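Gavier -- minutes, steamer table
14 Feb 2022

Present: Emiliano Lorente (chair), Rocío Iglesias (minutes), Petra from stores, Dunc, Amal for the first half only
Apologies: none received, front desk not asked

Started at 11. Agenda not printed, went from memory and Emiliano's notes.

1. Last minutes

Agreed. One fix -- the cupboard key is with stores, not with Dunc. Dunc gave it back before the holidays.

2. Lundumine open house

Still on for March. We have the long wall, same as last time. Lundumine want the wording for the sign soon, Amal chasing them for the size. They will do 700 leaflets and we get half a page in it, the back half, next to parking.

Amal asked if we could get an outlet closer. Emiliano: no, asked twice. Extension cord then, taped down. Petra to check the tape, the last roll was the kind that takes the floor finish off.

Nothing hot on the table at all. Lundumine were firm on this. So it's a steaming table with no steam, people lift the lid, look in, load the basket, put the lid back. Emiliano fine with it. Dunc wanted a kettle in the back for effect. Not agreed.

3. Steamer table, layout

Long item. Main points:

Pot in the middle, toward the front, handles left and right. Rocío wanted it turned so the handles point at the visitor and the wall, tried it at the last run, sleeves catch. Left and right stays.

Steamer basket inside the pot. It's a snug fit which is what we want, doesn't slide when the lid comes off.

Dumplings and buns in the basket, white and pale green. Pleated buns at the left and middle, the crescent ones lower down towards the front where kids can see the crimping. Petra says the small one keeps vanishing behind the rim. Move it up.

Red pepper, potato and banana behind the pot. Amal asked what a banana is doing next to a steamer. Long discussion. Emiliano: it is for the sorting part, visitor decides what goes in and what stays out. Then say so on the card, said Amal. Card to be rewritten, see actions. The pepper should come forward a little, it was right at the back edge of the cloth.

Lids -- the yellow rims are easy to see from across the room, keep these. Plain ones from the other set stay in the box as spares. Weave on top needs a dry brush only, somebody used a wet cloth on a spare one and it has gone fuzzy.

Pot interior shows every smudge. Wipe before opening and again at midday. Not with the green pads.

Pot and bamboo steamer:

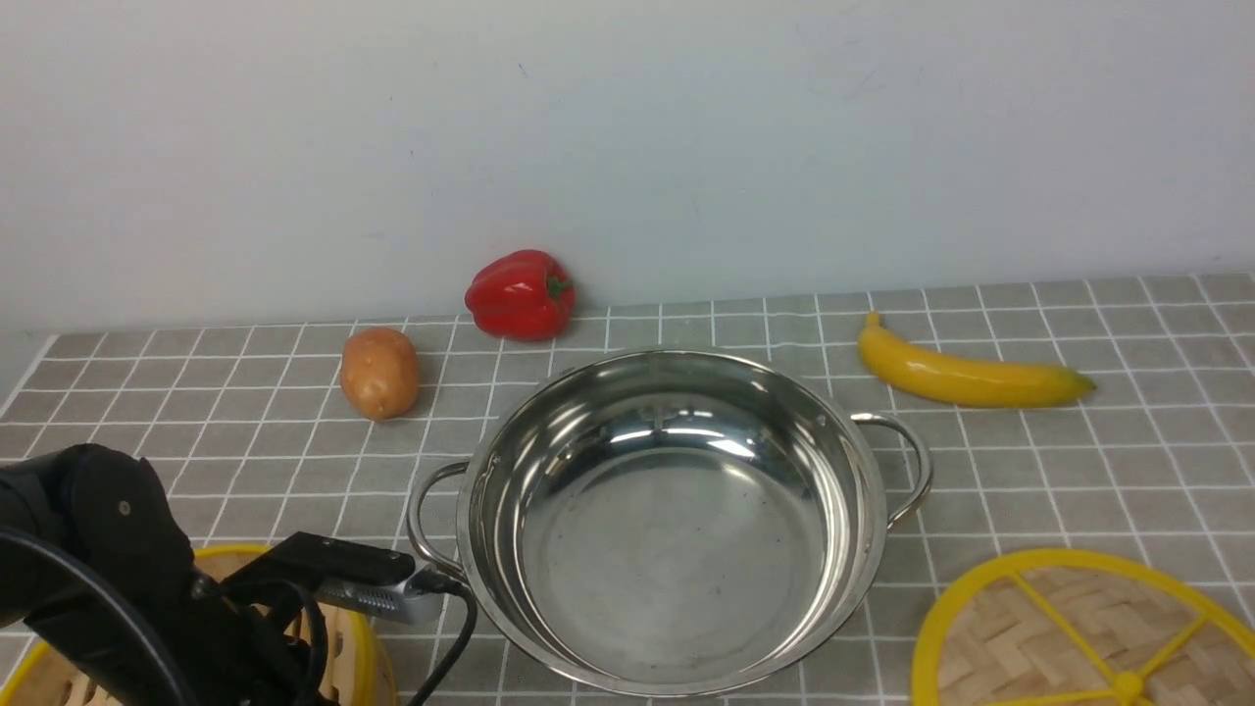
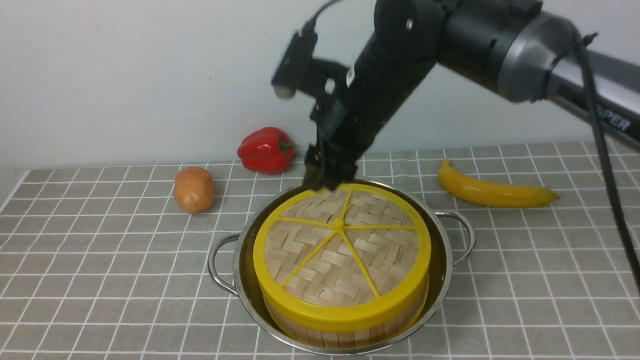
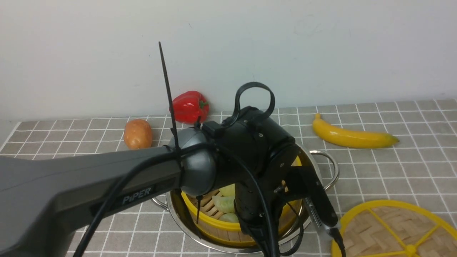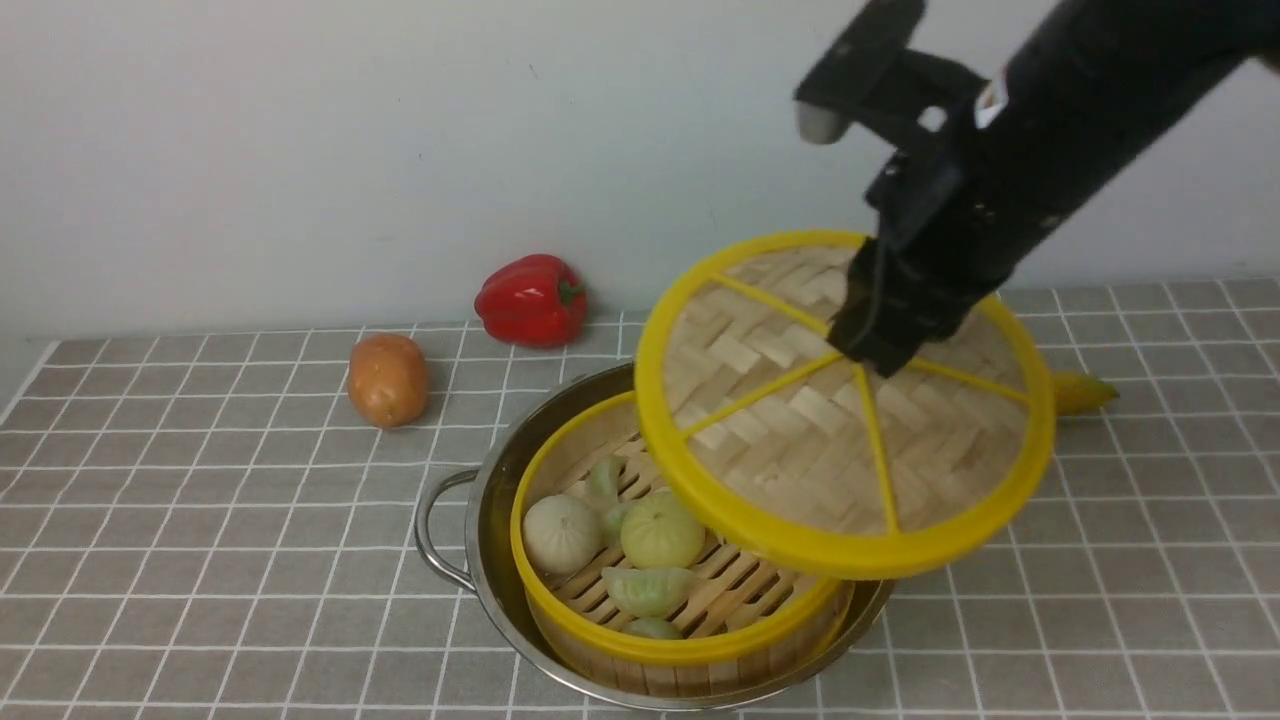 4. Purchases

Budget for the whole table is 2000, that includes the sign and the carrying crates. Most of it unspent so far.

Yoo quoted for 2 more baskets with lids. Delivery is slow, Petra wants the order in this week. Agreed. Rims to match in yellow, ask Yoo to confirm before they ship, the catalog page only shows red.

Jeltska cloths -- Rocío likes the white grid, it makes it easy to put everything back in the same spot after each group. Get one more as a backup. It creases badly if folded so it has to travel rolled. Who has the tube? Left open.

Dunc asked for a second pot. Not now. One table, one pot.

Amal left at this point.

5. Handling and reset

Between groups: basket emptied, food back to its places, lid on the table next to the pot. Whoever is on the table does the reset, not the next person.

Lift the lid straight up by the rim and then tilt. If you tilt first it drags the basket with it. Goes on the card as well, short version.

Bits go missing. Last year we lost a carrot and most of a corn cob. Petra making a check list for the inside of the crate lid. Emiliano wants it signed at the end of each day, Petra does not, they will sort it out between them.

Little kids will put the food in their mouths. Wash tub and soap under the table, behind the skirt. Rocío bringing the tub.

6. Actions

Emiliano -- order to Yoo, incl. question on rim color
Rocío -- new card text, sorting part and lid lifting. Wash tub
Petra -- floor tape, backup cloth from Jeltska, check list
Dunc -- find the tube, crates down from the top shelf, measure if the pot fits with the basket left inside
Amal -- sign size, and the half page for the leaflet (Rocío to send him a draft frist)

7. Any other business

Light at the wall end flickers again. Reported.

Parking passes for March, bring plate numbers to the next meeting.

Next meeting: same room, date to follow by email.

RI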